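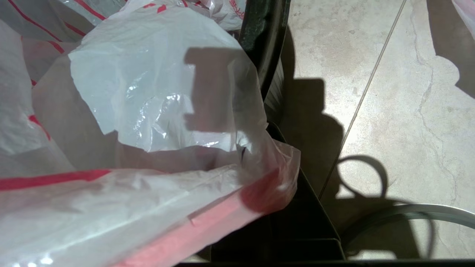
How do you store plastic shopping bags so they don't take over the kitchen?

Pick one container, keep only what fits in it, and take the rest to a store drop-off bin when it's full.

Plastic bag storage – how many do you keep?
Posted in Kitchen & Pantry

lleucu_m
Looking for a system I can stick to. Right now the bags go in a tub beside the fridge, and when the tub is full they go on top of the tub. I pulled everything out in July and had 300. I use maybe two a day, for the bathroom trash and the cat litter. Do you fold yours, stuff them, or get rid of them?

bongani.mn
Stuff them. Folding is a waste of an evening. I have a Skolo tube on the inside of the pantry door, you push them in the top and pull them out the bottom. When the tube is full I stop saving bags until it goes down.

morfudd_h
I fold mine. Lay the bag flat, press the air out, fold it lengthwise into a strip, then fold the strip into a triangle from the bottom up and tuck the handles in. I get 61 in a shoebox. The same number stuffed in loose would fill a laundry hamper. It takes me under a minute a bag and I do it while the kettle boils.

bongani.mn
61 minutes of folding for a shoebox of bags you are going to put cat litter in.

morfudd_h
I don't have a cat. And it's spread over months.

S_Lindholm
You don't need either method if you sort first. The thin white ones tear at the handles and most have a hole in the bottom after one trip. Hold each one up to the light. Any hole, it goes in the recycling pile. I did this with our stash and kept 70 out of a full bin. The thicker ones I fold in half and stand up in a drawer.

lleucu_m
@S_Lindholm where do you take the rejects? Our curbside won't accept them.

S_Lindholm
Grocery store, there is a bin by the carts. Ours wants them empty and dry, with receipts taken out. Check yours, the rules are different from store to store.

meinir n
Second the receipts thing. Also check for produce stickers and those twist ties. I turn every bag inside out over the sink before it goes in.

One warning about the tubes. I had the Dralik one with the elastic at the bottom and it let go after a year. You'd pull one bag and get a handful. The Skolo might be better, I haven't tried it.

bongani.mn
The Skolo has a plastic ring at the bottom, no elastic. Bags do snag on it if you push them in handles first. Bottom first is fine.

morfudd_h
Has anyone mentioned bringing fewer home? I keep 6 cloth bags in the trunk and one in my coat. My shoebox has been half full since spring.

lleucu_m
I own cloth bags. They are in the house when I am at the store. I'm working on it.

meinir n
Hang them on the doorknob after you unpack. Take them out with you next time you leave, even if you aren't shopping.

I don't agree with getting down to zero though. If you run out you end up buying small trash bags, and I would sooner reuse what I have.

lleucu_m
Update. I went through the tub this morning with the hold-it-to-the-light test. More than half had holes. Those are in the car. The rest are back in the tub, stuffed, with the lid on. I tried the triangle on a few and mine came undone, so morfudd_h, how tight are you folding?

morfudd_h
Tight, and tuck the end all the way into the pocket. If it springs open there is still air in it. Run your hand from the bottom to the handles before the first fold.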